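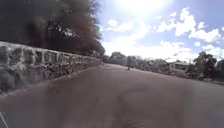

A road, a stone wall and one person a long way off, from a robot's camera.

Can a Robot Learn to Follow a Road Just by Looking?

You may have heard somebody say that a robot "taught itself" to drive. It sounds wonderful, as if the robot stayed up late with a book and a flashlight. I don't much like the phrase, and by the end of this page I hope you'll be a bit suspicious of it too.

Let's start with what the robot needs, and that's examples. Lots and lots of them.

What is an example?

Think about how you would teach a little kid what a dog is. You wouldn't read out a list of rules about fur and ears. You'd point at a dog in the park and say "dog." Then you'd point at another one. After a while the kid points at a dog you've never met and shouts "dog!" (Sometimes the kid shouts it at a goat, and you have to sort that out.)

A learning system works a little bit like that. It is a computer program that gets shown examples and slowly changes itself until its answers are closer to the ones people want. For a robot that moves along a road, each example has two parts. The first part is what the camera saw. The second part is what the robot should have done at that moment, such as go straight, turn a little to the left, slow down, or stop.

Where does the second part come from? Usually from a person. On a project called Sevitz, a person steers the robot with a hand controller, and the robot saves its camera pictures along with every push of the stick. So the program is really copying somebody. When you hear that a robot taught itself, it's fair to ask who was holding the controller.

What the robot gets to look at

Grown-ups who sell robots like to show sharp, colorful videos. The pictures that a learning system studies can be a lot less pretty. They can be blurry. The sun can shine into the camera and turn part of the sky white. A person far down the road can be so small that you can't tell what they are wearing or which way they are facing.

You can still make sense of a picture like that, because you already know a great deal. You know people are solid. You know they walk around and change their minds. You know that a stone wall will not move over to make room for you. A program knows none of this. It starts with a grid of tiny colored dots called pixels, and a person far away might be just a few dark dots in the middle of thousands of other dots.

So here is my first doubt. If a program has only seen a few far-off people, has it learned what a person is? Or has it learned that little dark specks don't matter much? From the outside, those two things can look exactly the same, right up until the speck gets close.

A long road is mostly the same road

The people at Sevitz like to say how much they have collected. The first batch had 49 drives in it, and a later one had 84. Those are nice big numbers, and they look good on a poster.

But think about what happens on one drive down a straight road. The camera takes a picture. A moment later it takes another, and the wall is on the left and the trees are ahead. Then it takes another, and the wall is still on the left. You could end up with a giant pile of pictures that all say pretty much the same thing - keep going.
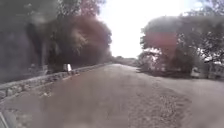
Suppose you had to study for a spelling test, and your teacher gave you a thousand flash cards, but nearly all of them said "cat." You would get extremely good at "cat." You might even feel like a champion speller. Then the test comes, and the first word is "necessary."

That is the trouble with counting examples. A big pile isn't the same as a good pile. What the program needs is variety: bright days and gray days, smooth ground and gravel, roads with a wall on the left, roads with a wall on the right, and roads with no wall at all.

The wall trick

Here's something sneaky that can happen. Say that every single drive in the pile has a stone wall on the left side. The program might discover that it can get the right answer by keeping the same distance from the wall. It never has to learn what a road is. It just follows the wall, like a mouse in a kitchen.

Everyone watches it roll along and says, "Look, it understands roads!" Then somebody takes it to a road where the wall ends, and the robot wanders off into the bushes.

Was the robot being dumb? I don't think so. It did what the examples asked. The mistake was made earlier, by people who didn't notice what all their pictures had in common. Shadows can cause the same kind of mix-up, and so can bright sun, and so can a part of the robot that pokes into the corner of every picture.

How could you check?

The fairest test is to try the program on a place it has never seen. Another group, Gautam, keeps 7 drives locked away and never lets its program practice on them. Those drives are only for testing. I like that rule. It's the same reason your teacher doesn't hand out the test answers the night before.

Even then, I have questions. Were the secret drives done on the same road? At the same time of day? If so, the test might be a lot easier than it sounds.

Questions to ask when someone shows you a clever robot

Who made the examples, and was that person good at driving it?
Did all the examples come from one place?
What happens when something new turns up, like a ball rolling out from behind a wall?
Did you film it every time, or did you only keep the good ones?

That last one makes people squirm. Ask it anyway, politely.

Try it yourself

You need a friend, a hallway and a pencil. Stand at one end of the hallway and write down what your friend should do to get from there to the other end. Do it for 4 different starting spots. Now ask your friend to begin from a fifth spot that you didn't write about, using only your notes. No guessing allowed! See how far they get, then see which note you wish you had written.

Words to know

Learning system: a computer program that changes its answers after being shown examples.
Pixel: one tiny dot of color in a digital picture.
Data: information that has been collected and saved. A pile of examples is data.

From the Standutetti science pages for young readers, February 2022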